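Trarham Integrators Board > Safety and Standards > House rules for arms working near office furniture

gantry_grump wrote:
Posted 14 March 2022

We're rewriting the house rules for our mobile arm, and the chapter on chairs has grown longer than the chapter on emergency stops.
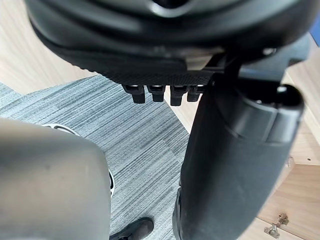

The current draft says the gripper may go under a seat only at creep speed, only with a spotter, and only if nobody is within reach of it. Creep speed is 133 mm/s because that's what the last guy wrote down. I'd like to keep two of those three and I can't decide which two. What do other shops do?

torque_and_see wrote:
Keep all three and add a fourth: treat every lever and tab under a seat as live. You have four plastic tabs hanging in a row there and a fat post right beside them. If the arm catches one of those, the wrist finds out before your software does.

palletjack77 wrote:
Four rules for a chair. We have a cell moving 350 kg castings and it has three.

torque_and_see wrote:
Your castings don't have people's feet next to them. There's a shoe at the bottom of that picture.

palletjack77 wrote:
Fair. I looked at the post and skipped the shoe, which I suppose is the argument for having a rule.

gantry_grump wrote:
OK, so feet. The draft says "within reach" and never says reach of what. The gripper? The whole arm? Our base is on wheels, so by one reading the exclusion zone is the parking lot.

mildly_compliant wrote:
Write it as a distance from the arm at full stretch, then put tape on the floor if the base is parked. At Clurholm we had a 457 mm margin on top of that. I don't love the number but people could remember it. Also get the speed from your own risk assessment. A figure with no paperwork behind it is a rumor.

oiled_otter wrote:
Disagree on tape. Tape on carpet tile peels, then it's a trip hazard, then you need a rule about tape. Use a scanner on the base and make it stop.

mildly_compliant wrote:
A scanner at ankle height will see chair legs as well as ankles. Enjoy your 786 stops a shift.

oiled_otter wrote:
Still fewer than the number of forms I'd fill out otherwise.

gantry_grump wrote:
Draft two: all three rules stay, levers and tabs count as live, margin measured from full stretch, speed to be redone properly. Tape versus scanner goes to review in April. Bring snacks.

palletjack77 wrote:
Is there a rule about snacks?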